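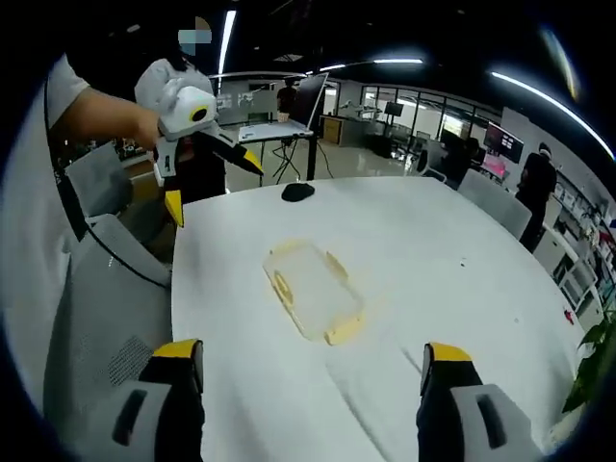
The letter from Garkel said the tray would change how the office worked. I had my doubts. It was a tray - clear plastic, pale yellow at the rim, the kind of thing you get free with something else.

Still, it went in the middle of the round white table, and everyone was told to use it. Pens, keys, badges, all of it. The old table at Felen had lasted 18 years with no tray, and I never heard of a badge going missing there.

"Give it 30 days," my boss said.

"And then what?"

"Then we'll know."

Know what? I looked at the specks on the tabletop. They weren't in the tray. The little black thing near the far edge wasn't in the tray either, and it wasn't mine, so I left it alone. 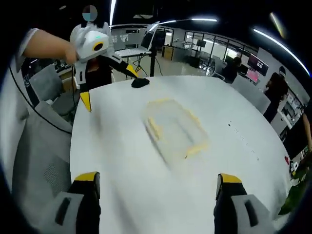
Day 30

The second letter from Garkel said we were 61 percent tidier. I read it twice, put it in the tray, and went looking for my keys.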